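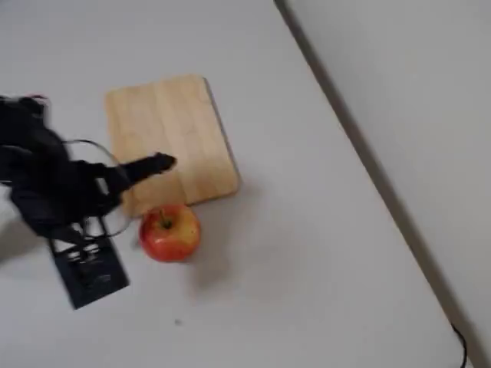

I oiled all the cutting boards this week, which I do twice a year, once in August and once after the holidays. The heat in our apartment dries the wood out and the small boards go first. I use plain mineral oil, wipe it on with an old sock, leave it overnight and rub off what is left in the morning. The light honey-colored one with the rounded corners is the board I use most, and it shows its grain lines better now than it did when I bought it. I keep it for fruit and bread only. An apple like the red and yellow one next to it is the usual job, cut in quarters and cored, one every afternoon.

Onions and garlic get their own board. I learned that after a pear that tasted like soup. Yoshinori Sakai, who lives downstairs, uses one board for everything and says salt and half a lemon take care of it. I tried that and could still smell the onion.

A bottle of oil lasts me 32 months if I remember to close the cap. The last one was from the hardware store in Cleswood. Next I need to do the spoons.

Posted 2021-02-04

Recent posts
Sharpening the paring knife
Bread that keeps four days
What I store above the fridge

Home | Kitchen | Repairs | Archive

Contact | © Cleswood Kitchen Notes | Back to top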